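Skipping a month on a quarterly book box without losing the prepaid slot
Community Help > Subscriptions > Billing and shipping
Viewed 3,098 times

mirela_reads
I have the prepaid annual plan for the Drarkstead fantasy box (4 boxes, billed once). I want to skip the March box because I already own the main title. The account page shows a Skip button, but the confirmation text says "your term will not be extended." Does that mean I lose the box I paid for? The FAQ covers only the pay-as-you-go plan. The last box had the Partanen hardcover and a black cloth item, both fine, so this is not a complaint about contents.
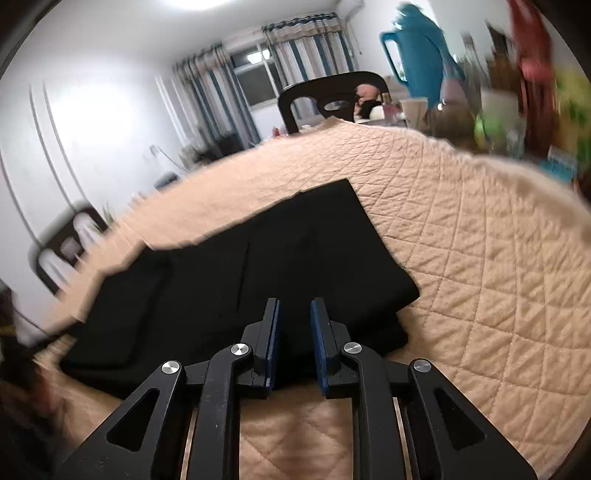

Black fabric, folded, on the quilted cover

Bogdan Onu
Two separate settings control this, and the labels are poor.

Skip: cancels one shipment. The term end date stays where it is. On a prepaid plan the value of the skipped box goes to store credit, normally after the packing cutoff for that box. It is not refunded to the card.

Defer: moves the shipment to the end of the term. You still receive all 4 boxes. Defer is under Plan > Manage > Shipping schedule and is not shown on the main account page.

If you want a later box in place of the March one, use Defer. Check the following first:
The order status must be "Scheduled." Once it changes to "Allocated," both settings are locked.
You can defer 2 boxes per term.
Add-ons such as the Sasell bookplate set do not move with the box. Cancel them separately or they ship alone and you pay postage.

After saving, reload the page and confirm that the new end date is displayed. Mine did not update until I signed out.

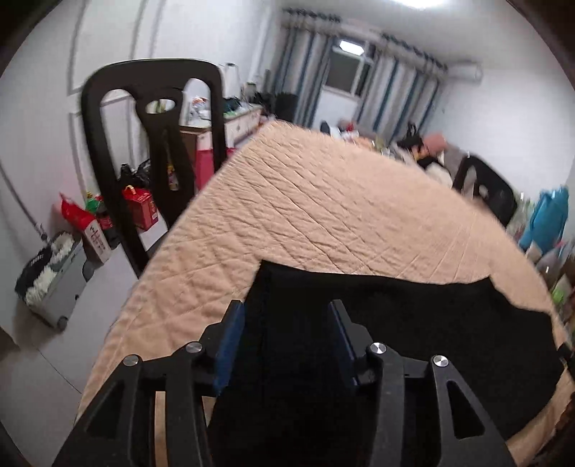

Black fabric laid out on the quilted cloth

tallpaperback
just email them, they swapped mine for the Prakon novella box, no charge. took a while though

page_64
Defer works as described above on the website. The option is missing from the phone app, so use a browser. Also note that store credit from a skipped box cannot be applied to a renewal, only to single items in the shop.

mirela_reads
Status was still Scheduled. Deferred, and the end date moved by one quarter. Marking as solved.

Last edited 2024-07-16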